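La masa rosa y el cuenco de acero

Llevo cinco años haciendo en casa una masa quebrada teñida con remolacha, y sigo leyendo en recetarios y foros que el acero inoxidable es un material frío, de comedor colectivo, impropio de una cocina con gusto. No comparto esa opinión. Creo que para las masas coloreadas, y para casi todo lo que se mezcla, se enfría y se corta, un cuenco y un plato de acero son mejores que la loza, y desde luego mejores que el plástico.

Empiezo por la mancha. La remolacha en polvo tiñe lo que toca. Tuve un cuenco de plástico blanco, de la serie Grarkora, que después del segundo uso se quedó con un cerco violeta en el fondo. Probé con bicarbonato, con limón y con lejía diluida. El cerco perdió intensidad, pero no se fue. El acero se enjuaga y queda como estaba.

Está también el asunto del peso. El cuenco que uso ahora lo compré en la ferretería Udix y pesa 905 gramos, bastante para que no se desplace por la encimera mientras se trabaja con una mano. Los de vidrio del mismo tamaño pesan más y hay que sujetarlos con miedo. Los de plástico bailan.

Por último, el color. Contra el gris del metal se ve muy bien cómo va la mezcla. Una masa rosa todavía suelta deja migas, y las migas rosas sobre acero se distinguen enseguida, cosa que en un cuenco rojo o de madera oscura no ocurre. Para mí esa es la mejor razón de todas, y es la que menos aparece en las comparativas.
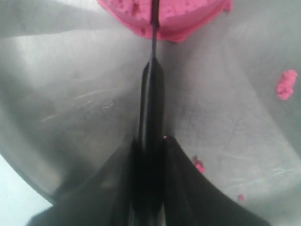

¿Conviene añadir agua cuando la masa rosa se desmiga?

Conviene esperar. Una masa con remolacha en polvo tarda más en absorber el líquido, y lo que al principio parece seco suele unirse después de unos 20 minutos tapado en la nevera. Si pasado ese tiempo sigue sin ligar, se añade el agua a cucharaditas.

Digo esto porque el error habitual es el exceso de agua, y la culpa la tienen en parte las recetas. Muchas piden una bola lisa desde el primer momento. Una quebrada con aspecto granuloso, con hoyos y grumos en la superficie, puede estar perfectamente encaminada. Lo que la estropea es seguir amasando hasta que se vuelve elástica, y entonces la galleta sale dura y encogida.

Del utensilio para mezclar tengo menos que decir. Sirve uno de mango cómodo y vástago fino, que entre en la masa sin arrastrarla entera. Los mezcladores gruesos de la marca Broltach me parecen caros para lo que hacen – aplastan, compactan y obligan a rascar después.

Más discutible es lo del plato. Mucha gente corta las porciones en una tabla y las pasa luego a una fuente. Yo prefiero un plato redondo de acero, bajo, de borde apenas levantado, puesto sobre una mesa blanca y con la luz de media tarde. El borde retiene las migas y el plato va directo a la nevera. Se me dirá que el metal estropea el filo, y es verdad. Un cuchillo bueno no debería cortar contra acero. Pero para una masa blanda basta un cuchillo de hoja estrecha y precio modesto, que se afila en 2 minutos cuando hace falta.

Sé que el argumento tiene un límite. Si alguien va a cortar pan, carne o verdura dura, que use la tabla. El plato metálico es para lo blando y para lo que mancha.

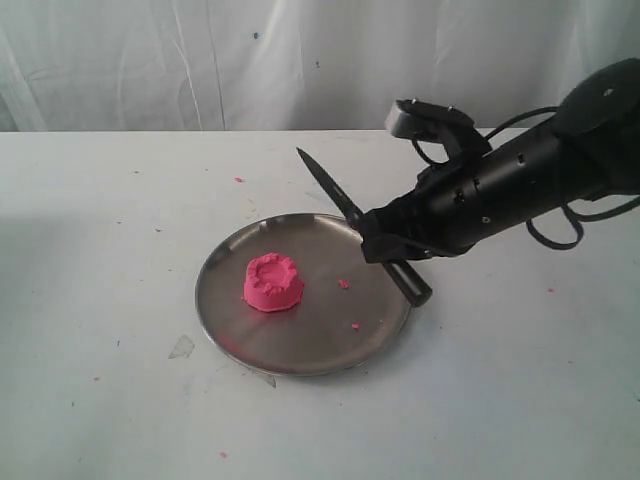 Lo que no me convence del acero

El ruido, en primer lugar. Un cuenco de metal en una cocina pequeña suena mucho, y a las siete de la mañana se nota. Tampoco me gustan los acabados de espejo, que enseñan cada huella; el cepillado disimula mejor y envejece con más dignidad. Y hay acero malo. Un molde de la línea Voicu que compré en septiembre tenía el canto sin rematar y lo devolví.

Tampoco sirve para el microondas, y hay quien funde ahí la mantequilla. En mi caso la uso fría y en dados, de modo que el cuenco va a la nevera antes de empezar y el problema no se plantea. Quien trabaje con mantequilla fundida necesitará otro recipiente, y puede que le salga más a cuenta uno de vidrio.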